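Margaritis refits meeting rooms for small offices, and most of its work is furniture. The smaller items come last. In an interview at the company's office in February, the product lead spent almost 20 minutes on one of them: the tissue box.

"A tissue pack left out on a table slides and gets crushed," she said. "In a box it stays where you put it. The box only has to open easily and close flat."

The company compared two suppliers, Tustico and Pellska, and chose woven rattan with a hinged lid. The slot is in the lid, so a refill means opening the lid, laying the pack inside and drawing the first sheet up through the slot. She puts the limit for a refill at 60 seconds.

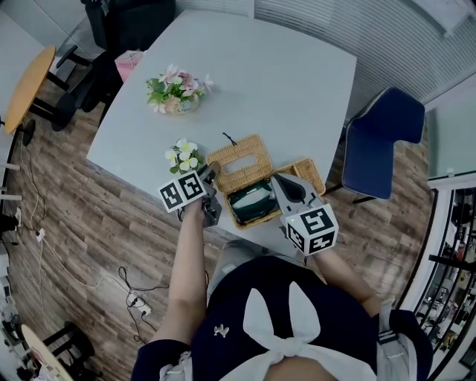
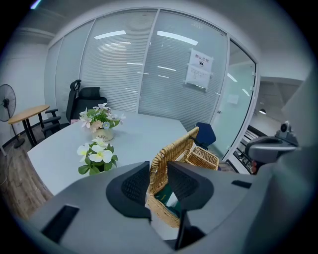 Rattan has drawbacks. The weave collects dust, and a damp cloth leaves moisture between the strands. Margaritis tells clients to use a dry brush. Hinges wear sooner than the weave – her own log lists 389 lid openings on one test piece before the lid began to sit unevenly.

"We could have used a rigid plastic lid," she said. "It would last longer. Clients didn't want it on the table."

Pack size is the other constraint. Soft packs vary in height, and a tall one pushes the lid up when full. The firm's ordering sheet, kept in a stock program called Stustier, now lists inside height for every box and full height for every pack. Before that, she said, the two were ordered separately and often did not match.

On placement, her advice was short. The box goes within reach of a seated person, with room behind it for the lid to fold back. Flower pots go farther in.

"People move the flowers first and the box second," she said. "We set the table again at the end of the day."

The next revision will change the hinge. The slot will stay the same length.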